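Mukcombe Branch Records Transfer
Progress report to the Kowalchuk Fund, period ending May 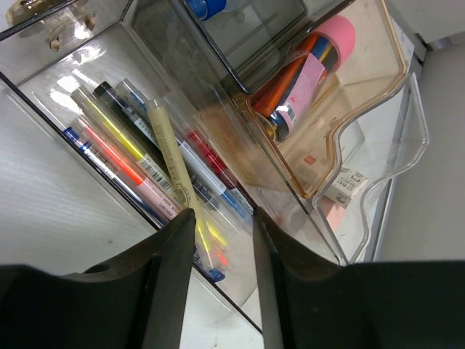 Pens and markers in a clear acrylic desk organizer.

1. Status
Indexing of the parish and harbor ledgers continued through the period. Of the 200 volumes in the grant schedule, 155 are now indexed to page level and entered in the Pokari catalog. A further 38 have been boxed and labeled at Trolden and are awaiting indexing. The rest are on hold pending conservation advice on detached bindings.

2. Work completed
Shelf marks were reconciled against the old card index. Where the card and the spine label disagreed, the spine label was kept and the card number moved to the notes field. Date ranges are now entered as first and last dated entry, replacing the printed year on the cover, which was wrong in several of the harbor ledgers. Duplicate surname entries were merged after a manual check.

3. Issues
The catalog export drops accented characters in the place name field. A corrected export script is in test. Until it is released, records go to the public site without the place name filter.
Humidity in the lower store at Trolden rose above the agreed limit on one Sunday. The boxes affected were moved to the upper store and no mold was found on inspection.

4. Budget
Spending is within the approved lines. Box and label costs ran under estimate. We request approval to move the balance to conservation, line 2 of the schedule.

5. Next period
Index the boxed volumes. Release the export script. Obtain a written quote for binding repair.

Submitted by Gönül Altıntaş, records project lead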